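Home | Forums | Laundry & Fabric Care | Search | Log in

Flannel crib sheets shrinking past spec
5 replies | 1,704 views

wullberg_dan
Jun 10, 2023
Washed a batch of printed cotton flannel before cutting, 40 C, normal spin, tumble dried on medium. Lost 5 percent on the warp and 3 on the weft. The bolt end says 3 max in both directions. Same mill as the February order, which stayed inside the number. Is one prewash enough to take the movement out, or do I need to run it again before I cut?

R. Mathur
One wash is not enough for brushed cotton. Most of the relaxation happens in the first cycle, but there is a residual that shows up in the second and third. Mark a square on the cloth with a laundry pen, well away from the selvage, and measure after each cycle. Stop when two readings in a row agree.

Dry it the way the finished sheet will be dried. Line drying the yardage and then selling to people who tumble dry gives you a number that means nothing.
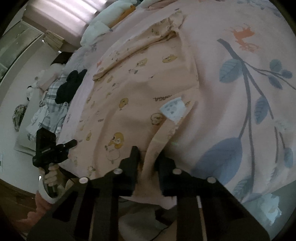 Let the cloth rest flat for a few hours before you measure. Straight out of the dryer it is below its normal moisture content and reads short. Don't press it first either, the iron will stretch the warp and hide part of the loss.
Rekha Mathur

skevville_mill
Disagree on running it until it stops. Every tumble cycle pulls lint out of the nap, and by the third you are cutting a thinner cloth than you paid for. I wash once, measure, and add the rest to the pattern as an allowance. For a fitted crib sheet I cut 2 percent over on the length. Never had one come back.

R. Mathur
An allowance works if the residual is consistent across the bolt. On cheap flannel it isn't. I have measured the start and end of the same bolt and got different answers. And an oversized crib sheet is a loose crib sheet, which is a safety problem. I would sooner lose some nap.

Gautam
Check the dryer before blaming the mill. Medium on our old Plemus ran to 68 C at the exhaust. The replacement runs cooler on the same setting and the shrinkage figures dropped with it. Load size matters too, a small load gets more tumbling per yard.

wullberg_dan
Dryer is the same one I used in February, but the load was smaller this time. Will rerun a marked square at full load and one on the line. If the line-dried piece is also over 3 I'm sending the bolt back.

skevville_mill
Send them the readings with the test method written out. They will ask for wash temp, detergent, dry method and where on the bolt the sample came from. If you leave one out they will use it to refuse the claim. Keep an unwashed yard as well.

R. Mathur
Agree with that part. Keep the bolt label too.

12 likes | 2 shares

Reply | Report | Back to Laundry & Fabric Care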